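Speaker notes - teaching a robot by hand, Dolidcombe meetup (6 pm slot)

Opening. Say hi, thank Asden for the room and the sandwiches. Ask for hands up: who has ever tried to teach somebody to parallel park by talking? Okay, and who grabbed the wheel? Great, that second group already gets tonight's talk!

So there are two ways we show a robot a job at Dukside. One is to take hold of the arm and push it through the motion (that's the hand-guided way, and it's tiring, bring a snack). The other is remote control - you sit at a desk with a controller, the arm copies your hand, and everything you do gets recorded. I started out a big fan of the first and I've drifted to the second. Explain why, but keep it short, I always run over here.

The main thing: with hand guiding, you're feeling your way. You look at the real table, you feel the bump when the finger touches something, and you fix it without thinking. With remote control you only get what the camera gives you, and so does the robot later on. That hurts at first. It's also why the recordings are so useful.
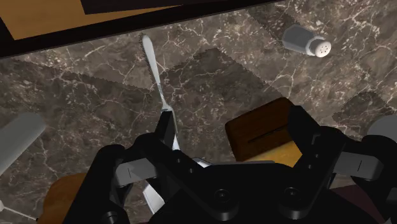
Table setting is the job I give all our new operators, and we run it in simulation first so they can make a mess of it for free. Leave this up for a bit and let people look down past the gripper the way an operator has to. The fork is between the open fingers, and the tines slip out of sight behind the black plates on the left one, so you're judging the grip mostly from the handle. Ask the room where they'd close. Most people say the middle of the handle, and I did too! Then mention the wooden block with the slot, right up by the other finger - new folks stare at the fork and forget that finger has a width.

Numbers slide. We have 1,318 recorded tries in the Kaushik set, from 6 operators. My first 100 were terrible, and I kept them in for way too long. Robots copy your hesitating as happily as they copy your good moves. If you stop and wiggle before every grab, guess what it learns to do.

(Pause for the laugh. If no laugh, move on.)

What I tell new operators now: pick one way to approach and stick with it for the session. Go slower than you want near the object, normal speed everywhere else. Take a break after 3 bad tries in a row.

Questions. Somebody will ask about force feedback - say we're trying it, and I don't have results yet. Controllers are on the side table, please put them back on the chargers.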